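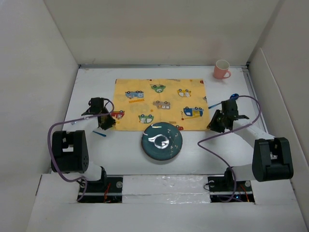
Tableware & Soft Goods Bench, Brinard Workshop

Thursday, after lunch. Notes on the child's place setting, mostly for me and Arnel, Birsen please shout if anything looks wrong.

Three bits this time: the vehicle mat (yellow), the dark teal plate with the white blossom, the pink mug. Last week's notes had the plate straight on the table and the mat as a separate job, which was daft, noone lays a table like that. Mat first, always. Then plate, then mug.

Mat. Came out of the Lecomte bundle, line 57 on the sheet. Fabric, so it creases, and it had been folded in the drawer since April. Flattened by hand only. Still a bit wrinkled but the corners lie down, good enough for me. Birsen wants it pressed. Fine, but low heat until we know what the print does, and cloth between iron and mat. NOT the big iron, it spits.

Plate. Stock no. 891. Went on too near the bottom of the mat, overlaps the edge, so the rim is half on cloth and half on bare table. Want it fully on. Rule I'd like to try: edge of plate never past edge of mat, thumb's width all round if there's room. There may not be much room, the plate is a fair size for a child's setting. Arnel thinks we should use the smaller one from the Grorkside box. Haven't found the Grorkside box.

Mug. Back right, handle to the right, well away from everything. Left it there for now, nothing decided. Too far off for a small child to reach if they're sitting at the front edge. Elora brief says drink "within easy reach, above the plate, to the right". So forward and left a good bit, when someone gets to it.

Also the white table shows everything, crumbs, fluff, fingerprints. Wipe before laying, not after. I did it after and had to lift the lot.

Second go at the notes, copied across from the paper pad because my handwriting is going:
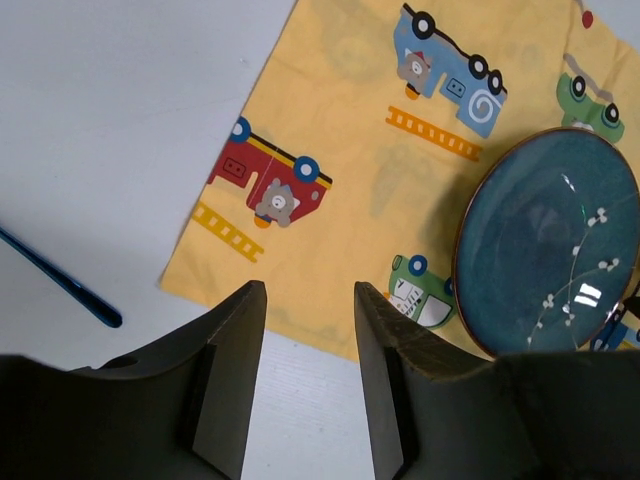

Grorkside, April

Which way up is the mat? Real question, we argued over it for most of a tea break. There's a bear driving each thing – fire engine, the light blue truck and so on – and depending on which side you stand they're all on their heads. For the child it ought to read right way up from the chair. For whoever's laying it, from the other side of the table, it'll look upside down and they will want to turn it round. Don't turn it round.

Easiest check is the red fire engine. Wheels towards the chair = right. Wheels away = wrong. I'll put that on the card. The ladders are no help at all, they go off diagonally whichever way you look.

Plate pattern: the blossom branch only sits on one side so the plate has a way round too, if you're fussy. Birsen is fussy. She says blossom to the right, seen from the chair. I said a four year old will cover it in beans. Agreed on blossom right anyway, costs nothing.

Glaze on the teal one is mottled, blue in places and greener in others. Not a fault, don't send it back. Arnel nearly did. Thin brown rim is also as it should be. It's very shiny and catches the overhead lights, so if you're looking for chips tilt it or feel round with a finger, you won't see them lying flat.

Washing up: plate and mug by hand, soft side of the sponge. Mat goes in at thirty with nothing red. Shake it out first.

Stock numbers so I stop asking –
mat 3894
plate 891
mug 1054
(57 is the line on the Lecomte sheet, NOT a stock number, I have mixed these up twice.)

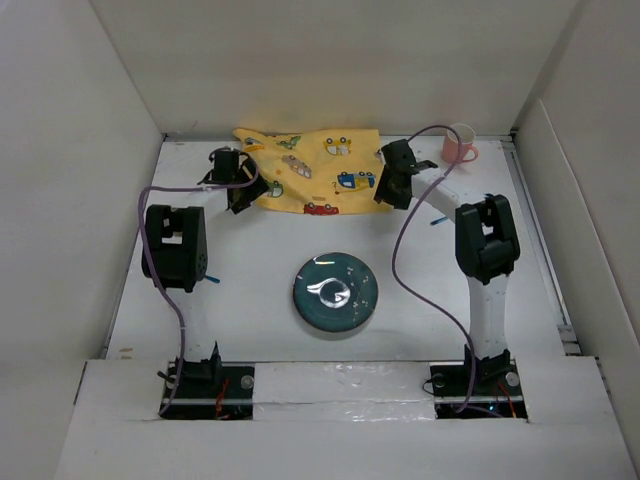
Clearing away is the same thing backwards: mug, plate, mat last. Carry the plate flat with both hands if there's been food on it, scrape before stacking. If the mat's clean fold it in half, then half again, print inwards. Not rolled, it wont stay flat next time. If it's mucky straight in the wash bag, don't fold crumbs into it like I did.

Still to do
– press mat (Birsen), report back on the print
– find Grorkside box, try smaller plate (Arnel)
– rewrite card with the fire engine check (me)
– ask Elora if they want a spoon in the setting, brief mentions one on page two and then never again
– more wash bags

Keys to the linen drawer are back on the hook.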